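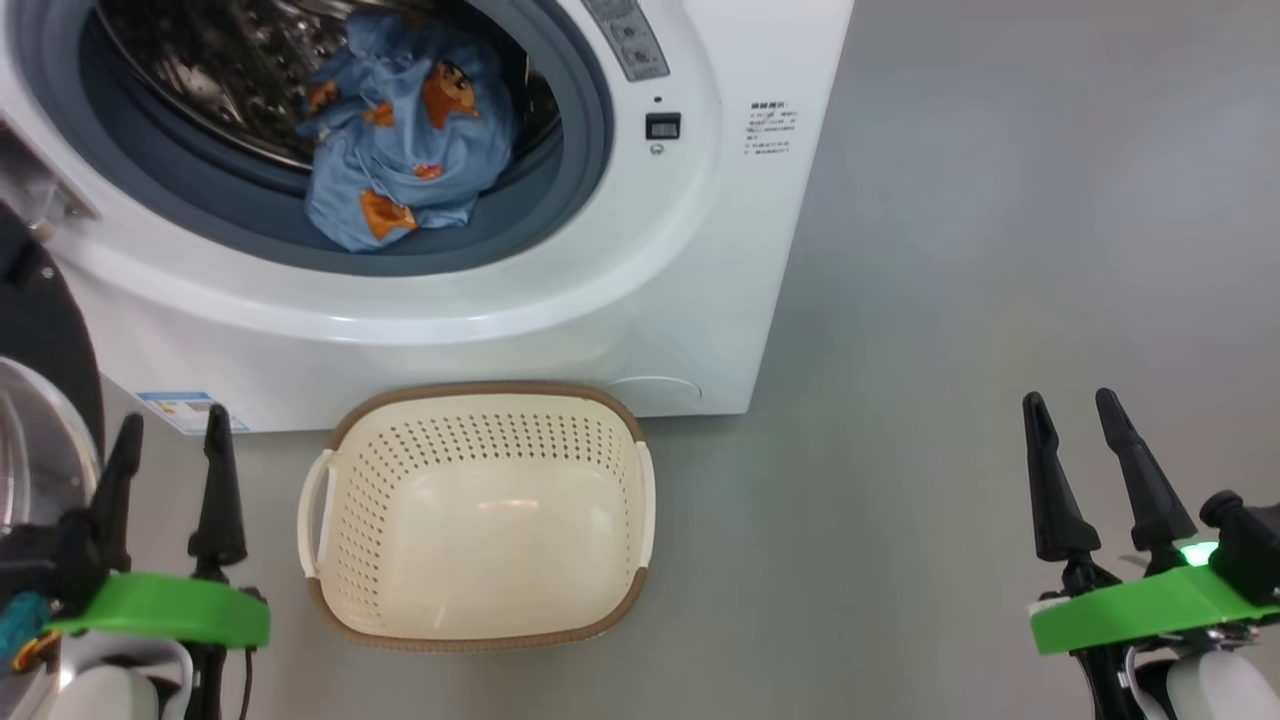
Search the guides
Search

How to Set the Gear Mesh and Check the Drivetrain on a 1/10 RC Truck

By Veronika Lengyel
2024-05-28

Gear mesh is the gap between the pinion on the motor and the spur gear on the transmission. If the gap is too small, the motor works against the gears and gets hot. If it is too big, the teeth slip past each other and strip. Most of the stripped spurs I see come from a mesh that was set once when the truck was built and never checked again.

This guide uses a Skivden 1/10 short course truck with a brushless motor on a sliding mount. The same steps work on the Durketti trucks and on most monster trucks of that size. If your truck has a fixed mount with numbered holes, skip to the section on fixed mounts.

What you need

- 2 mm and 2.5 mm hex drivers
- A strip of plain printer paper, as wide as the spur gear
- Medium thread lock
- A stiff brush and a rag
- A small flashlight
- A stand, or a box the chassis can sit on with the wheels off the table

Use real drivers for this and leave the L-shaped keys from the kit in the bag. The motor screws are tight and the short end of a kit key rounds them out.

Before you start

Unplug the battery and take it out of the truck. Do not rely on the switch on the speed control. A brushless motor can pull a finger into the spur gear before you have time to react.

Take off the body and the gear cover. On the Skivden the cover is held by 3 screws, and the one at the back is longer than the others. Put it aside so it goes back in the same hole.

Brush the dirt off both gears. Turn the spur slowly by hand and look at every tooth with the flashlight. Replace the gear if any tooth is chipped, melted or pointed at the tip. A worn spur can't be meshed properly, and a new one will not last long against a worn pinion, so look at that too.

Check the pinion

The pinion has a set screw that should sit on the flat side of the motor shaft. Loosen it, slide the pinion until its teeth line up with the full width of the spur, and turn it until you feel the screw find the flat. Put one small drop of thread lock on the screw and tighten it. Wipe off anything that runs toward the motor bearing.

Then push and pull on the pinion. It may move in and out very slightly with the shaft. It should not move on the shaft.

Setting the mesh with paper

1. Loosen the two motor screws until the motor slides with light finger pressure. Don't take them out.
2. Feed the paper strip between the pinion and the spur by turning the spur.
3. Push the motor toward the spur until the paper is pinched firmly between the teeth.
4. Hold the motor there and tighten the screw that is easiest to reach, then the other one.
5. Turn the spur backward to roll the paper out.

The paper should come out with a clean zigzag crease and no holes. If it is cut through, the mesh is too tight. If the crease is faint, it is too loose.

Now hold the pinion still with one finger and rock the spur. You want a very small amount of play, enough to hear a light tick. Do this in at least four places around the gear. Few plastic spurs are perfectly round, so one spot will usually be tighter than the rest. Set the mesh for the tight spot and accept a bit more play on the other side.
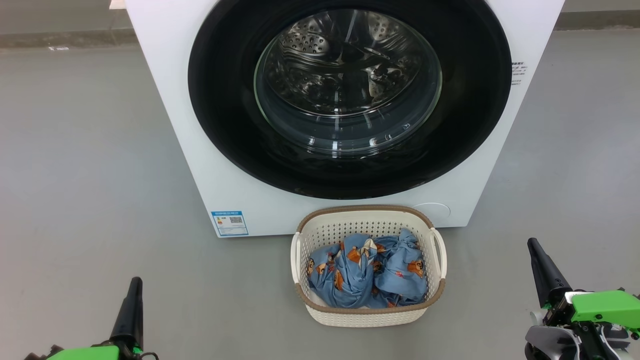 Once the play is right, tighten both motor screws fully and check again. The motor often shifts a little on the last quarter turn. Miklós Illés, who races one of these trucks on clay, puts a mark on the mount with a paint pen so he can see if it has moved between runs. I have started doing the same.

Fixed mounts

On a fixed mount each pinion size has its own hole, and the manual has a table for it. Use the hole in the table, then do the rocking test anyway. The older Drullo mounts have slightly oversized holes, so you can still gain or lose some play by pushing the motor to one side as you tighten it.

Checking the rest of the drivetrain

With the gear cover still off, put the truck on the stand and turn one rear wheel by hand. It should turn smoothly, with no clicking. Clicking once per turn usually means a stone in the spur or a damaged tooth in the differential.

Grab each driveshaft and move it along its length. A little movement is needed for the suspension to travel. If a shaft can drop out of its cup at full droop, the cup or the pin is worn.

Check the slipper clutch last. Hold both rear wheels and try to turn the spur forward with your thumb. It should slip only with firm effort. To adjust, tighten the nut all the way, gently, then back it off by the number of turns in your manual.

First run

Refit the cover before you plug in the battery. Drive at half throttle for one minute, stop, and listen while you roll the truck on the ground. A high whine under power means the mesh is tight. A rough, grinding sound means it is loose, and you should stop right away.

After five minutes, check the motor with a temperature gun. I stop at 172 °F on mine. Your motor maker may give a different limit, so use theirs if there is one.

Check the mesh again after the first pack and any time you change a pinion, a spur or a motor.

Contact us | Copyright 2024 Vasić RC Guides | Back to top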